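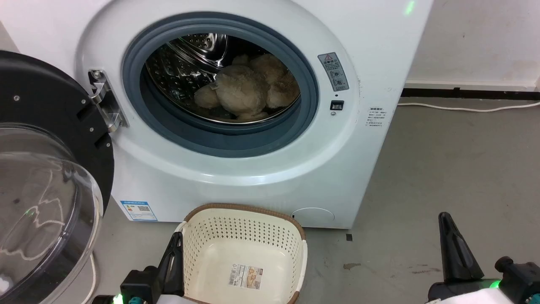
Rahel Gruber wants to know if the cheap fingers will do, or if she has to buy the Meritz pair like everyone else. Her budget is 300 and her patience, she writes, is smaller.

Cheap will do, with homework. I ran the Canpolat fingers against the Meritz ones on laundry for most of January, 44 pulls each. On towels it was a tie. On anything fluffy the pointed Meritz tips won, mostly by snagging things I would have liked unsnagged. 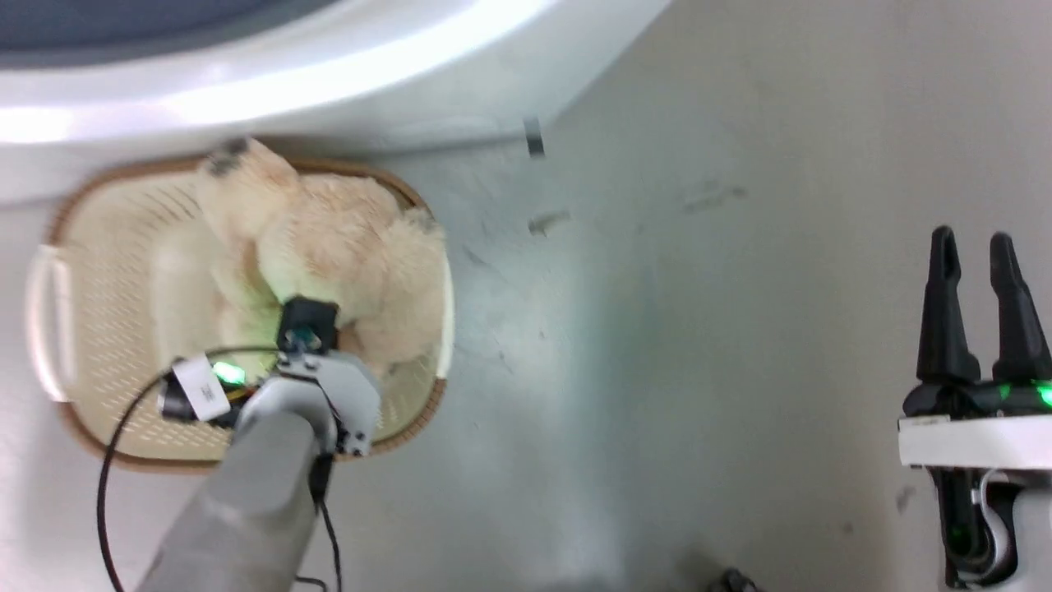
Grip force is where beginners go wrong. They start at 95 percent and wonder about the seams. Start low and creep up. For a plush toy in a basket, come in from over the rim and aim for the body - a paw is tempting and it stretches. Check your cable slack at full reach too, as a loop hanging over a basket loves a handle hole.

Tape the finger tips if they slip. Zirlow tape lasted me 9 loads, and peeling it off took nearly as long.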